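Skillik releases Plondelov, a planner for robots that have to deal with knitwear

Software tracks folds and hidden edges in soft goods, and is willing to say when it has lost one

KILTHORPE, May: Skillik today released Plondelov, a perception and planning package for robots that handle cloth. It takes video and gripper position as input, works out where the edges and folds of a textile are likely to be, and hands the motion controller a short list of places worth grasping. It has been in development under several names, most of which the legal department asked us to stop using.

Rigid objects have had good planning software for years. A mug is a mug from every side, and it stays that shape while the robot makes up its mind. A sweater offers no such courtesy. Pick up one corner and the other three go somewhere private. Earlier versions of our own planner dealt with this by assuming the fabric was flat, which gave excellent results on fabric that was flat.

Plondelov keeps several guesses about a fold at once and drops the weak ones as new views come in. When two guesses stay close, the planner asks for a small test motion, usually a lift of one layer at the edge, before it commits to a full fold. The test motion can be switched off. In internal trials, the people who switched it off generally switched it back on before lunch.
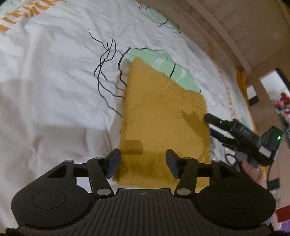

Two hand-held grippers at work on a folded mustard-yellow knit, over a printed bedsheet.

The first release was trained on 371 recorded sessions of hand-guided folding, unfolding and turning over. From those, the labeling team cut 2,901 grasp events, each marked with the layer that the operator meant to take hold of and the layer that came along. These were often different layers. Daryna Bilyk, who runs labeling, asked for a third category called "both, apparently," and it is now a permanent field in the data format.

"We spent a long time trying to make the planner confident," said Lesia Nechyporuk, head of perception at Skillik. "It became very confident. It would fold a shadow if you let it. The version we're releasing has more doubts, and it gets a lot more done."

Shadows take up a good part of the release notes. A gripper working close to cloth throws a dark edge right next to the real one, and the old edge detector treated the two as equals. Plondelov uses the known gripper pose to predict where the tool's own shadow should fall, then lowers the score of any edge that moves when the tool does. Printed patterns get similar treatment. A bold stripe on a bedsheet runs in a pleasing line and has nothing underneath it to grab, a fact the previous planner declined to learn.

What's in the release

The package has three parts. The fold tracker produces the edge and layer guesses. The grasp planner ranks contact points and attaches a plain-text reason to each one. The replay tool steps through a recorded session and shows what the planner believed at every point, including the beliefs it would prefer to forget.

Median planning time on the reference workstation is 393 milliseconds per grasp. The team had hoped for a rounder number. Two-tool sessions are supported from the start, with a shared reservation map that stops both grippers from choosing the same bit of hem. Before the map was added, they chose the same bit of hem with great consistency.

Recordings can be replayed without any hardware attached. Hnat Sirko, who wrote the replay tool, recommends doing this with a bad session first. "Everyone brings me the run where it worked," he said. "There's nothing to look at in that one."

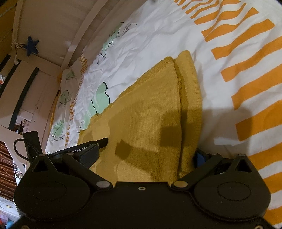
Does Plondelov need to know what kind of item it is handling?

It works without a category label. The tracker looks for edges, layers and thickness, and a label only changes the order in which it tries its guesses. You can supply one if you have it. A wrong label slows planning down, and the log will mention it.

Early users

Fedoruk, a linen and soft furnishings service, has been running the beta on a single folding cell since the winter. Its automation lead, Yevdokiia Derkach, said the plain-text reasons had proved more useful than the ranking they were attached to.

"The old system would stop and show us a code," she said. "This one stops and tells us it can't decide which layer is on top. Fine. Some of my staff can't either. At least we know where to look."

Fedoruk's feedback led to 55 changes between the beta and the release. One of them removed a chime.

Known limits

Plondelov doesn't handle fringe. It treats tassels as a large number of very small decisions and will keep making them until told to stop. Sheer fabrics give poor results under strong side light. Fitted sheets are supported in the sense that the planner will accept one as input. Work on all three continues, and the product manager, Bayu Kwok, has asked that no dates be attached to the last.

Availability

Plondelov is available now to existing Skillik customers through the usual download page, with the replay tool included. New customers can request an evaluation license. The session recorder format is documented in full, and converters for the two older Skillik formats ship with the package. The fold tracker can be licensed separately for teams that already have a planner they like.

A live demonstration will run at the Kilthorpe office at 2 p.m. on release day. Visitors may bring a sweater. Skillik can't promise to return it folded.

About Skillik

Skillik makes perception and planning software for robots that work with soft materials. It is based in Kilthorpe.

Press contact: Bayu Kwok, Skillik, Kilthorpe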